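Print | E-mail
July
By Leandro Ibarra

New clinical educator wants longer handovers at Kesstead

The nursing education unit at Kesstead Regional Hospital has a new coordinator. Marit Barbosa took over the position in July after 6 years on the surgical wards at Vallden, and her first job has been to rewrite the program for nurses who are moving into charge roles.

"Most of them were told on a Friday sort of basis," she said. "Someone leaves, you're the most senior person left, and you're in charge at the next shift. You learn the roster software from whoever is sitting beside you."

The old program was a single study day. The new one runs over two blocks, with a month back on the ward in between, and each nurse is paired with a charge nurse from a different unit. Barbosa said the pairing was the part she argued hardest for.

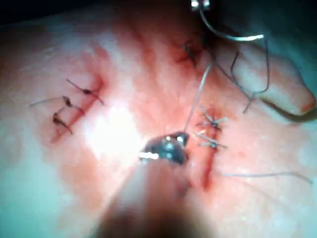

Page last modified: July, 4:10 pm

She trained in Stala and worked nights for most of her first years out. She still thinks night staff get a poor deal from hospital education, with sessions booked for the early afternoon when they are asleep. The new program repeats every session at 7:30 in the morning, straight after handover, and the unit pays for the extra hour.

The hospital recorded 3,009 hours of in-house nursing education last financial year. Of those, 1,610 went to mandatory topics such as fire safety, manual handling and medication checks. Barbosa does not want to cut the mandatory hours but would like some of them moved online.

"You don't need a room and a projector for the fire module," she said. "You need the room for the conversation about what you do when two people ring in sick and the emergency department wants three beds."

Rostering takes up most of the first block. The second covers complaints, performance conversations and how to read a ward budget, a subject Barbosa said she avoided for years. She has asked the finance office to use real ward statements with the names taken out.

Handover is in both blocks. Kesstead allows 15 minutes between shifts on most wards, and Barbosa would like to see it go to 25.

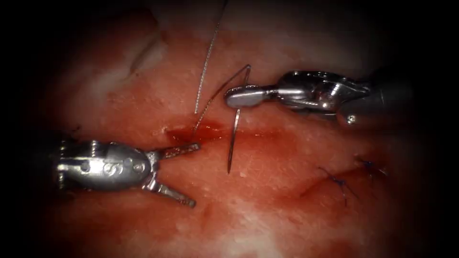 "I've heard the cost argument and I understand it," she said. "But the time gets spent anyway. People stay back, they don't claim it, and then we say handover takes 15 minutes." A trial of the longer handover will start on two medical wards once the winter rosters finish. No decision has been made about the surgical side.

Asked what she found hardest in the new role, Barbosa said it was being away from patients. She has kept one clinical shift a fortnight and plans to hold on to it as long as her manager lets her. It also helps with the teaching, she said — the nurses ask different questions of someone they have seen on the floor.

The first group has 14 nurses, two of them from the community health centre. Places in the second group are open to enrolled nurses as well as registered nurses, and applications go through the unit manager. Anyone who did the old study day can join at the second block.

Print | E-mail
2 comments | 6 shares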